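Trokar opens its play kitchen room in Wullport this August

WULLPORT, 3 Aug 2021 – I've been waiting since spring to write this one! Trokar, the little toy library I started in my front hall, finally has a proper play kitchen room, and the doors open this month at 141 Hultero Street.

If you've borrowed from us before, you know how it used to go. You came in for a puzzle, your kid found the box of pretend food, and that was the end of your afternoon. Pretend food has gone out on loan 962 times so far, more than anything else we own, and I kept hearing the same thing from parents: could the kids just play with it here for a while? So in May we took over the room next door (it used to be full of filing cabinets, don't ask) and got to work.

My one firm idea was to mix real kitchen things in with the toy ones. Kids love a colander. They'll wear it, they'll sort fruit into it, they'll carry it around all morning. So the toy orange slice and the strawberry share a table with a big green oval colander, a blue bowl, a cup and a plate, and there's a red ketchup bottle too, which I fully expect to be the most fought-over thing in the building. 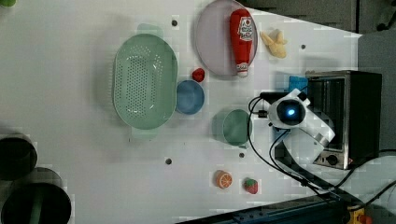
Photo: Ľubica Jelínek / Trokar

We went with white for the tabletop so the colors really jump out, and I'm so pleased with it. A yellow banana bunch on a white table looks like an invitation to a four-year-old. Nothing has a fixed place, either. You set it all out however you like, cook whatever you like, and serve it to whoever is sitting nearest.

Play sessions run on weekday mornings for children from age 2, and a grown-up has to stay in the room. The first visit is free, and after that it's included with any Trokar membership. We do ask that everything gets a rinse in the sink before you leave (there are towels on the hook by the door).

A big thank-you to Bednárik, the hardware store on the corner, for the shelves and for putting up with me coming back four times for the right screws.

Want to bring a group or write about us? Call the desk at extension 930 and ask for me, or just stop in and say hi. I'm usually the one washing bowls.

Ľubica Jelínek
Founder, Trokar Toy Library, Wullport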